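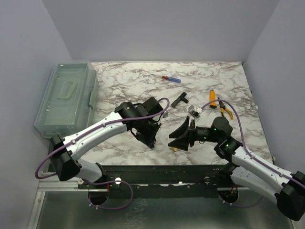
Photo: Chalerm Thepsuriya

September 1, 2020

I own a screwdriver with a red end and a blue cap, very like the small one up there on the marble, and for most of August I could not have told you where it was. I could have told you where it wasn't, because I had looked in all those places twice.

What set this off was the bathroom door. The handle had been loose since spring, in the way where you learn to lift and turn at once and then have to coach your guests through the door. Kamonchanok came over, got stuck in there for what she says was ten minutes and I say was two, and announced upon release that a person with my number of tools had no excuse. She had a point. I have tools the way other people have takeout menus. They pile up in a drawer and I use the same one every time.

So I took the whole drawer out. If you have never removed a kitchen drawer completely, I recommend emptying it first. Mine came off the rails with a bang and I carried it to the table hugging it like a wet dog, shedding washers the length of the hall.

I have opinions about working on a marble pattern, by the way. It looks very grand under a pair of pliers. It is also where small gray things go to die. Every dark vein is a screw until you try to pick it up. I spent a good part of Tuesday morning scratching at my own table with a fingernail.

Then there are the parts. I don't mind tools, tools have names. It's the black plastic T fittings that get me. I found one of those and I have no memory of ever owning anything it could have come off. Irrigation? The old fish tank? I sent a picture to Wichai, who is handy, and he wrote back "keep it," which is what handy people always say, and which is how they end up with a garage you can't park in.

I kept it.

I also kept a white clip sort of thing with a gray bit, an Allen key from the Podari shelf (the shelf itself went to the curb years ago), and a Fidano warranty card for an appliance I believe was a blender. I threw out a dead tape measure and then took it back out of the trash to see if it was really dead. It was. It has gone back in the drawer for now, pending a decision.

The pliers were in good shape, at least. Orange handles, bought in a hurry at Sriwong on a Saturday when the sink was leaking. At the time I thought the color was hideous. Now I would like everything I own to come in it, including my keys and my glasses.

And the screwdriver? In the bathroom, on top of the medicine cabinet, where I'd put it in the spring when I went in to fix the door handle.

I tightened the handle. It took four turns. Ewurabena has asked whether I'm going to get one of those foam inserts with a cutout for each tool, like she has, and I said I would think about it, and then I poured everything back in and leaned on the drawer until it shut. It sticks a bit now. You have to lift and push at once.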